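Dry-erase board

A dry-erase board (also whiteboard, marker board, wipe board) is a smooth, glossy, usually white surface for writing on with markers whose ink can be wiped off without water. Found in classrooms, offices, kitchens, hospitals, garages. Replaced the chalkboard in most schools over a few decades, though chalk hangs on in plenty of lecture halls.

Contents
Surface types
Ink and erasing
Ghosting
Cleaning
Small and tabletop boards
Use in schools
See also

Surface types

Melamine. Cheapest. A resin-coated paper pressed onto fiberboard or particle board. Slightly porous, so it stains sooner than the others. Fine for light use at home, wears out fast in a busy classroom. Most boards under 50 dollars are melamine.

Painted steel. Steel sheet with a painted or lacquered coat. Takes magnets. Scratches if the magnets are dragged, and once the coat is scratched the ink gets in and stays.

Porcelain enamel on steel. Glass-like coat fired onto metal at high heat. Hard, magnetic, heavy, expensive. The usual pick for schools that want a board to outlast the furniture.

Glass. Tempered, with color on the back side. Does not stain in normal use. Only takes magnets if there is a steel sheet behind, and then only strong ones.

Film and paint. Adhesive film goes over a wall or an old chalkboard, paint goes straight on the wall. Both depend heavily on how flat the wall is underneath. Roller texture shows up in the writing and traps ink.

Ink and erasing

Dry-erase ink is pigment in a fast solvent, usually an alcohol, plus a release agent. The solvent evaporates, the release agent keeps the pigment from bonding to the surface, and what's left is a thin dry film that comes away with a felt eraser or cloth. Permanent markers have a binder instead of the release agent, hence the trouble when the two get mixed up on the same tray.

Wet-erase markers are a separate thing. They need a damp cloth and are used for lines that should stay put: calendar grids, shift tables, menu headings.

Markers should be stored flat. Stored tip up, the ink drains away from the tip and the pen seems dead. Stored tip down, pigment collects in the tip and it writes too heavy, then blotchy.

Ghosting

Ghosting is the faint image left behind after wiping. Main causes:

Ink left on too long (days or weeks)
Worn or porous surface
Dirty eraser putting old pigment back on the board
Cheap markers with too little release agent
Abrasive cleaners used earlier

Black and red are commonly named as the worst colors, but this varies by brand more then by color.

Cleaning

Daily: dry felt or microfiber. Weekly: damp cloth, then dry. For older marks, a spray made for the purpose or rubbing alcohol on a cloth. Writing over an old mark with a fresh dry-erase marker and wiping right away often lifts it, as the new solvent loosens the old ink. Also works on permanent marker some of the time.

Not recomended: scouring powder, steel wool, rough sponges. They take the gloss off and the board ghosts from then on. Erasers need cleaning too. Felt ones can be vacuumed or replaced, microfiber can be machine washed without softener.

Small and tabletop boards

Sizes run from pocket cards to full walls. Lap boards are light and frameless or thinly framed, handed out one per student. Tabletop boards stand on their own feet or an easel base and are sold mostly for young children, home desks and shop counters. Some are double sided, with chalkboard on the back, or have a clip at the top for paper.

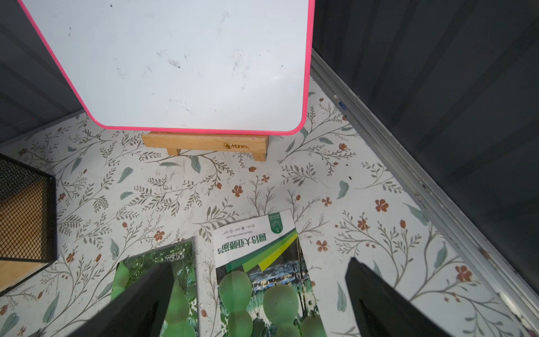 Small whiteboard with a pink frame on a wooden easel base, gray smudges on the writing surface.

Frames on small boards are plastic, wood or aluminum. Rounded corners are common on children's models.

Use in schools

Main arguments for the switch from chalk were dust and contrast. Arguments against: cost of markers, solvent smell, glare under ceiling lights. The Filham school district swapped out almost 300 chalkboards and kept 2 for art rooms. Brirstead kept chalk in its math classrooms at the teachers' request.

See also

Chalkboard
Flip chart
Overhead projector
Marker pen

Page last edited 10/23/24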